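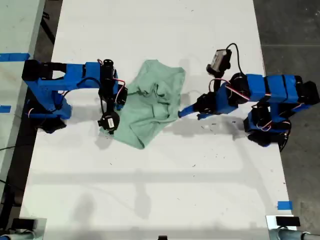

What must a school laboratory have in place before it buys a two-arm tabletop robot kit?

A sturdy table with a clamping edge, a computer that can run the control software, and a staff member who can set aside several afternoons for assembly and calibration. The purchase price covers the arms only; printed spare parts and replacement servos should be budgeted separately.

Evaluation of the Vorley Two-Arm Kit for Cloth Handling
Student Project Report, Department of Applied Automation, Jalmont Technical College
Prepared by: Tsehay Kassa, Dagim Seyoum, Lwazi Mokoena
Project supervisor: Muammer Demirtaş

1. Purpose

The department asked the project group to determine whether the Vorley kit is suitable for the second-year handling course. The course requires students to program the folding of small textile items. The present equipment, a single Asfaw arm, cannot hold two corners of a cloth at once.

2. Equipment

The kit consists of two arms with 3D-printed blue links and black servo motors. Both arms were set up facing each other across a white table. The supplier, Trallelbridge, lists the set at $2,000 without a computer. A wrist camera is sold as an option and was included in the order.

3. Method

Each member of the group guided the arms by hand through a simple fold, and the recorded motions were used to train a control program. A total of 400 recordings were made in March and April. Trials began with the cloth bunched in no particular arrangement. A trial was counted as successful if the cloth ended in a half fold with the edges no more than 5 centimeters apart.

4. Findings

Assembly took 13 hours, which exceeds the time stated in the manual. The wiring instructions for the second arm are unclear, and two connectors were reversed on the first attempt. After calibration the arms performed reliably with medium-weight cotton. Thin fabric often slipped from the gripper during lifting. The wrist servos became warm in long sessions, and the group adopted a rest period between sets.

Support from the supplier was satisfactory. A replacement servo was delivered within the week.

5. Recommendation

The group recommends the purchase of one further kit for the fall term, on condition that rubber finger pads are ordered with it. Fuad Tsegaye of the laboratory office has confirmed that bench space is available. The calibration files and the corrected wiring diagram are stored in the course folder.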